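Subject: Re: [handling-sub] denim task, start pose and finger alignment
List: Iterbridge student robotics club, handling subgroup

Merged notes on the denim task follow. Replies inline where there was a question.

> On the fold task: the Podik branch still rejects episodes where
> the two grippers start too far apart. I had 8 rejected out of
> one batch. Do we loosen the check or change how we start?
> Also, the task sheet says "garment flat," and the garment is
> never flat. Please fix one or the other.

Change how we start. The check is there to catch a lost pose, and a looser limit would let those through. Begin with both grippers over the same part of the garment, fingers pointing at the cloth, and hold still for 2 seconds before moving. The Chaimongkol lab script trims the hold, so it costs nothing in the final set.

The task sheet is wrong and I have changed it. It now reads "garment as dropped." A policy trained only on cloth that somebody has already smoothed out is of little use at the Skamton meet, where the judges drop the item and step back.

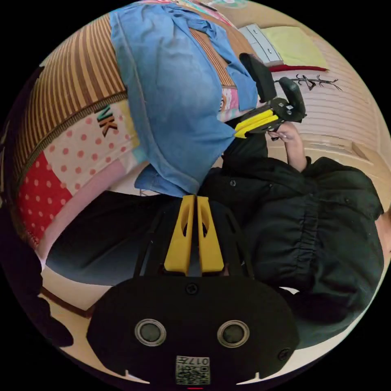 Unit 017 and a second gripper at the denim, fingers toward the cloth.

> Are we keeping the slotted fingers? Mine slip on the waistband.

Keeping them for now. The slot lets the finger give a little on a thick seam. Slipping on a waistband is mostly a matter of approach angle: come in along the edge of the fabric, close, then lift. If you come straight down you pinch the top layer only and lose the rest on the lift. Check the finger screws before each session as well. A finger that has worked loose still closes, but the tips no longer meet square, and the width reading is off for the whole episode.

Bed-height work stays in the plan through March. The table version is easier on the back but gives too little variation in background, and the bedding patterns are useful for tracking. Plain sheets gave us the worst pose loss of the term. If you bring your own bedding, bring something printed.

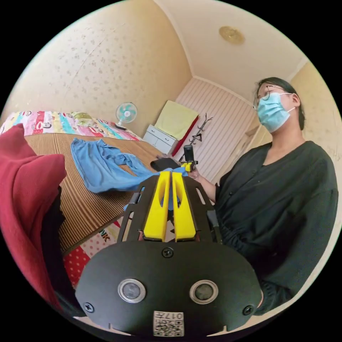
Can one person record the two-gripper task alone?
With a gripper in each hand, sure, but start and stop have to come from the foot switch, and someone else should reset the garment between episodes.

Remaining items:

Upload naming. Unit number first, then task, then episode. Seven folders on the share have the task first and the sorter skips them without a warning. Please rename your own.

Calibration. Redo it if a unit has been dropped, even if it looks fine. A small shift in the lens mount does not show up until the merge step — by then the session is gone.

Branch. Podik is frozen except for the start check. Send other changes to the list as a patch and I will queue them for after the meet.

-- 
handling subgroup, Iterbridge
To leave this list, send "unsubscribe" in the subject line.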